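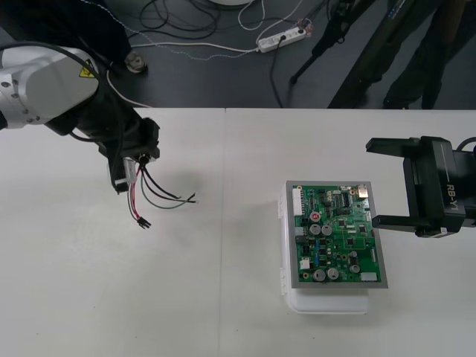 I have been hunting for a proper three-tier cake stand for tea parties ever since my old one lost its middle plate, and the Prydderch from Irnlow has won me over completely! It comes as a center rod, a screw-on handle and a set of china plates in small, medium and dinner size, with a thin gold line around each rim (so pretty with pink teacups). I set mine up on a white tabletop, same as the one here with the seam down the middle, and I can tell you that white under white china looks fresh and lets the cups do all the talking. I paid $41 for it, which felt like a treat but not a wild one.

Search this blog Type and hit enter

Putting it together took me around 4 minutes, and that included hunting for my glasses. The little felt washers go between the plate and the metal, so don't throw them out with the tissue paper like I nearly did. Once it's tightened it hardly wobbles, even with scones on the bottom, lemon bars in the middle and sugared violets up top!

Two small grumbles. The handle is a bit narrow for my hand when the stand is full, so I carry it from underneath, and the gold means no dishwasher. I wash the plates in the sink with my teacups anyway.

My friend Imelda Lumanlan has the taller Mitport stand and swears by it, and it is lovely, but it won't fit in my china cabinet and the Prydderch slides right in next to the creamers. I'm already planning to bring it out for the July garden tea with my rose chintz cups and Grandma's sugar tongs.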